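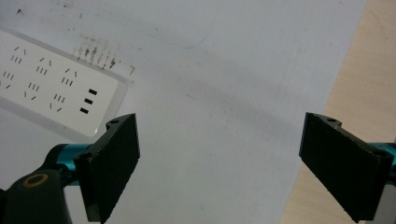

Friday, bench notes: hand-held gripper, dropouts

Session stopped at episode 300 of the plug and switch task. The recording host lost the gripper twice before lunch and once after, 3 dropouts in all. Each time the width reading froze while the video kept running, so the files look fine until you plot them. Anyone using this batch should check the width column first.

What I know so far:

Firmware on the Rurier encoder board is the same as last week. Reflashed it anyway, no change.

The log gives the same line each time, "encoder timeout, retry 2", and then nothing until the driver is restarted. The retry is supposed to raise a stop after the second failure. It doesn't. It holds the last good value and reports OK. This is the part that bothers me more than the dropout. If we had been replaying on the Baldursdóttir arm with that driver, it would have held the fingers at whatever width it last saw and kept moving.

Longest freeze was 1,413 samples. I had gone on recording through all of it.

Swapped the encoder lead for the spare. Ran open and close by hand for a while and got another timeout, so either both leads are bad or it isn't the lead. Wiggling the connector at the board end brings the fault on maybe one time in five. Wiggling at the finger end does nothing. I think the socket on the board has a cracked joint but have not had the cover off yet.

Finger pads and their screws checked, all tight. No play at the joints that I can feel.

Checked the approach to the power strip again while I had the gripper out

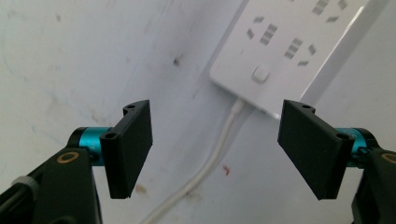 Gripper open, strip and its cable between and beyond the fingers.

The cable is a separate worry. On a low approach the fingers come down on either side of it, and a close command there would pinch it. With a frozen width reading we would have no record of that happening. Until the driver is fixed:

- no replay on the arm with this task, at any speed
- strip unplugged at the wall for all hand-held work
- look the cable over before each session and write it down here

Driver change is small. After the second failed retry it should raise the stop and mark the sample invalid. I have a branch for it called plirumer-hold, not tested. Needs a test with the lead pulled out mid-motion, several times, before it goes near the arm.

Asked Bevby for a replacement board. No delivery date yet.

To do Monday: cover off, look at the socket under the magnifier, reflow if it is cracked. Then go back through the batch and flag every file where the width stays flat while the fingers are moving in the video. Do not delete the bad ones, they are useful for testing the fix.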